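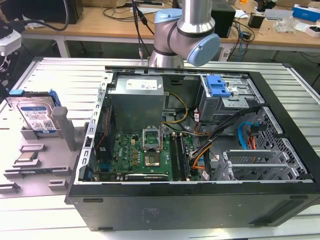
Moving Back Into the Room With the Sloped Ceiling

Feb 11, 2019

Tarek Zaki is 58 and sleeps in a twin bed. He would like it understood that this was his idea.

Last September he gave up his apartment, shipped what his sister would agree to store, and flew 3,619 miles home to Barkudow to live with his mother, who is 87 and had not asked him to. The bed is the one he left at 18. So is the lamp. The desk was replaced at some point by a sewing machine, and the sewing machine has seniority.

"I had a speech ready," he says. "I was going to tell her it was for my sake, that I missed the place, so she wouldn't feel she was being looked after. She let me get all the way to the end of it and then she said, 'Your room has my coats in it.'"

The coats are still there. He hangs his shirts on the back of the door.

We're talking at the kitchen table, where he has been told to sit with his back to the window because I am the guest and get the view. The view is of the side of the neighbor's garage. His mother has gone to lie down, which in this house means she is in the next room with the door open.

I ask what he pictured before he came. He thinks it over while pushing a plate of cookies at me. They're from Erraji, the bakery on the corner, and I have been warned not to praise them too loudly, as she considers buying cookies a kind of surrender.

"I pictured usefulness," he says. "Driving her to appointments. Fixing the gutters. I'd come down in the morning and she'd be pleased. I hadn't worked out that she already had a person for the gutters and a ride to everything. She has a better social life than I've had since my divorce. The first week, I was home alone four nights out of seven."

He did find work eventually. He is allowed to carry groceries. He is allowed to reach things. He is not allowed to load the dishwasher, after an early incident with a wooden spoon that both parties describe differently. He winds the clock in the hall, which was his father's job, and which she handed over one night in November without any ceremony, just the key on the table beside his plate.

"I knew what it was," he says. "I didn't say anything. She'd have taken it back."

The harder part has been the hours. She eats at five-thirty. She likes the television off at nine, and she likes to know, if he's going out, what time he'll be in. He ran a department for years and has signed off on budgets he still can't discuss. Now he texts from the parking lot of the Tomo, the one restaurant in town that serves past eight, to say he's ordering dessert.

"And she writes back 'ok' with a period. Do you know what a period does to a man my age?"

I tell him my own mother does it too. He seems comforted.

There is the matter of money, which they settled badly. He wanted to pay rent and she wouldn't hear of it. He left cash in the sugar bowl, and she returned it inside his birthday card. For a while the same bills went around the house like that, in coat pockets and under the soap dish, until he quietly started paying the heating company directly. She hasn't mentioned it. The thermostat has gone up two degrees.

What about privacy, I ask. He laughs for longer than I expected.

"She knocks," he says. "She knocks while opening the door. It's one movement."

He walks out to Lake Bralach most afternoons for that reason, though he also just likes it there. As a boy he was forbidden to go past the boathouse. He noticed around Christmas that he was still turning back at the boathouse.

He doesn't care for the word caregiver, and he winces when people at church tell him he's a good son. He says a good son would have called more in the nineties. Mostly he thinks he came home late to a conversation that had been going along without him, and she's been decent about catching him up. 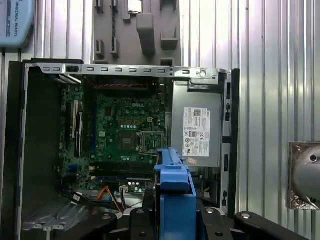
His mother, through the open door, wished it noted that he had called every other Sunday in the nineties, that he always called during supper, and that she had never once complained. She added that the room had stood ready for years apart from the coats, and that if he wanted the coats moved he could ask, like anybody.

Tarek looked at the ceiling.

"Can I move the coats, Mama?"

There was a pause from the next room.

"Where would they go?" she said.

He walked me out to the car a little before five-thirty, at some speed. He plans to stay through the summer at least, and after that he has no plans he'd share within earshot. I asked whether he'd at least buy a bigger bed. He said he had measured, and it would fit, but only if the sewing machine went.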